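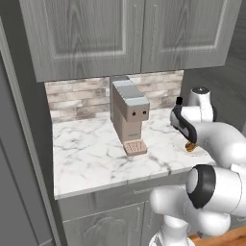 *Slide 1: the simulated kitchen, arm over the counter by the coffee machine*

**Speaker notes: "A Kitchen Arm in a Two-Car Garage"**
Shared workshop night, Harkley. Talk plus questions. Water on the lectern, clicker in left pocket. Start slow!

**Slide 1 (leave it up while people sit down)**

Hi everyone, I'm Yusri Oei. Most of you know me as the person hogging the bench by the roller door since May. So this is the kitchen I've been working in. It's a simulation, and I've spent more evenings in it than in my real one.

Get people to look at the gripper. It's stopped just over that little orange-brown lump on the counter, and this is the bit of the job I love. Everything before it is swinging a big arm through open air. From here on, a few millimetres matter.

Ask: who's got a coffee machine at home under an upper cabinet? (Hands.) Keep your hand up if you've ever bashed your knuckles on the cabinet. Right, now imagine your elbow is the size of a paint tin.

**Slide 2: What we're building**

- One arm, fixed base, beside a counter
- Job one: pick up a small snack-sized thing and put it down somewhere else
- Job two: coffee machine (later, much later, don't get drawn into it yet)

Say who "we" is. Ebbe Amundsen did the mount and all the welding. Consuelo Valcárcel wrote most of the motion planner and rewrote the rest of mine. I do the simulated kitchen and the grasping, and I buy the biscuits.

The project is called Olmedo. It was the name on the crate we keep the cables in, and it stuck.

**Slide 3: Why build a kitchen that doesn't exist**

Speed, mostly. I can try a grasp, muck it up, reset and go again before the kettle boils. On the real arm every muck-up means walking over, checking the joints, putting the thing back on its mark and getting told off by Ebbe if I've left the guard open.

The other part is colour and clutter. I can change the tiles, the benchtop and the cupboard doors from a settings file. Glossy marble with grey veins is a horrible surface for a vision system, all those thin dark lines pretending to be edges, so of course I use it constantly. If it can find a pastry on that it's got a fair chance on Ebbe's laminate.

(Pause. Someone will ask what software. Say it's the Trarnis build, the community one, and I'll put the config on the shared drive.)

**Slide 4: Reach**

Flick back to slide 1 if the drawing isn't clear on the projector.

The arm comes in from the right and bends back over the bench. Coffee machine close by, cupboards overhead. The first planner happily went for the shortest path every time, and the shortest path kept taking the elbow through the cupboard doors. In simulation you get a red line in the log. In the garage you get Ebbe.

What Consuelo did, and it's lovely:

1. Padded every solid thing in the model by 15 mm
2. Made the planner prefer coming in low and from the side
3. Put a speed limit on the last stretch, before the fingers close

With her changes we went from 44 clean approaches to 73 out of the same batch of 100 starts. I did a small dance. There's no footage.

**Slide 5: The fingers**

Bring the printed finger set out of the box and pass it round. Ask for it back!! (Lost one at Nindberg last time.)

Round uneven things are hard. A cube tells you where to hold it. A lumpy bun has a best side, and the best side is different for every bun. We tried:

- Flat pads: fine on cubes, shoved the bun along the plate
- Curved hard pads: better, left dents
- Curved with a soft silicone skin: winner so far, and cheap, you pour it in a tray with a bit of washing-up liquid as the release

Saturnino Barrios gave us the silicone trick. He's up the back, give him a wave.

The grip force number I use is on the handout. Don't read it aloud, it means nothing without the pad thickness.

**Slide 6: Where simulation fibs**

Be straight with people here.

Plates slide in real life. In my model the plate was basically glued to the bench for the first few weeks and I didn't notice. Friction was set far too high and every grasp looked brilliant. Took it out to the garage, the arm nudged the plate, the plate went for a wander, and the bun went on the floor.

Crumbs. There's no crumb model. Real pastry sheds, the crumbs get on the silicone, the silicone loses its grip. We wipe the pads after every few goes.

Light. The garage at 4 pm has sun straight through the side window. We hung a bedsheet.

**Slide 7: What's next**

- Rebuild the cable run down the forearm, the current one snags
- Looser friction and random plate positions in every simulated run
- Then a cup under the coffee machine. An empty cup! Ezequiel Bermúdez has offered his old machine to the cause and I'd like to give it back in working order

Total spend on the finger experiments is $55, and half of that was the silicone. You can start on this stuff without owning an arm at all. A borrowed laptop and the model kitchen will keep you busy for a whole winter.

**Questions**

If it's quiet, ask Consuelo to explain the side approach on the whiteboard, she does it better than me.

Collect the fingers. Clicker back to the front desk.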